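Skilter Help > Workplace > Automation and Equipment

Two-arm cell on the kitting bench: what happens to the people who did the kitting?

Asked November 2025 | Viewed 299 times | 3 answers

We pack classroom and office kits: tray, markers, small whiteboard, a few loose items. One shift, manual benches. Management has signed for a two-arm cell from Givevau, to be installed in January on the bench nearest the door. The plan is 600 kits per shift out of the cell. A person at a manual bench is rated at 111.

I am the line lead. I have been asked to write the new job descriptions and have no template for it. Specific questions:

1. Does the cell need a full-time attendant or can one person cover it plus a manual bench?
2. Who teaches the arms a new kit, the vendor or us?
3. What happened to piece rate at your site? Ours is paid per kit over the base number.
4. Anything about the work itself that changed and was not in the vendor's documents.

Not looking for opinions on whether we should buy it. It is bought.

Tags: kitting, two-arm, job description, piece rate

3 answers, sorted by votes

Answer 1 (accepted)
Yến Lò

We have run a comparable cell at Senden for two years, different vendor. In your order:

1. Full-time attendant for the first six months. After that one person can cover the cell and a bench if the bench is within sight of it and has no quota of its own. We tried it with a quota on the bench. The attendant let the cell sit stopped until the current kit was closed, and output dropped on both.

2. You will. The vendor teaches the first two or three kits during commissioning and then it is a service call. Put one packer through the teaching course before installation, so they can watch the vendor do it. Pick somebody who packs well. Our first choice was a maintenance tech and he taught motions that worked mechanically but put the marker in the tray with the cap against the divider, where it catches. A packer would have known.

3. Piece rate does not survive. The attendant cannot control the count. We moved cell staff to a flat hourly rate set at the average of their previous twelve months including piece pay. Get this in writing before the cell is running. The people left on manual benches kept piece rate, but they now get the odd kits the cell can't do, so their base number had to come down to 80. Yours will too. If it stays at 111 they will all be under it within a week and you will have a grievance.

4. Changes in the work:
- Less lifting, more standing and looking. Rotate every two hours. Attention goes before the legs do.
- Presentation of parts matters. A tray set down at an angle is nothing to a person. For the arms it may be inside tolerance or not, and someone has to learn where the limit is.
- Soft goods are the worst. Any cloth in the kit should be folded by a person and laid in place.
- Markers are handled well. Uncapping is another matter, leave it out of the first phase.

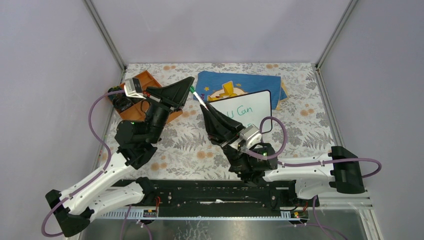

On the job description, write it as three lists: loading, clearing stops, teaching. Give each a training hour figure and a named backup. Keep cleaning off it or it will become the cleaning job. Set a pay grade for teaching separately, so that when somebody leaves you know what you are replacing.

Also decide now who is allowed to reset after a stop. We let everyone do it at first and lost track of why the cell was stopping. Now it is the attendant and the lead only, and each stop gets a line in the log with the kit code.

Comment from the asker: Thank you. The base number point had not come up here at all. I have sent it upstairs. Was the twelve-month average contested?
Reply from Yến Lò: By two people who had been on leave. We used the months they worked.

Answer 2

Depends on the contract. Check if teaching is included. At Hà it was included for year one and we used almost none of it.

Answer 3

I would question the 600. Ask whether it is the rate with the attendant loading or with pre-loaded trays, and whether stops are counted. Ours was quoted without stops. Real figure was lower and the staffing plan had been built on the quoted one, so two packers were moved to receiving and then moved back. That did more damage to morale than the machine did.

Re question 1, one person can do both from day one if they are experienced. Disagree with the six months.

Comment from Yến Lò: Experienced on what? They have not had a cell before.

Was this page helpful? Yes / No
Related: Writing a stop log | Moving from piece rate to hourly | Lockout for shared benches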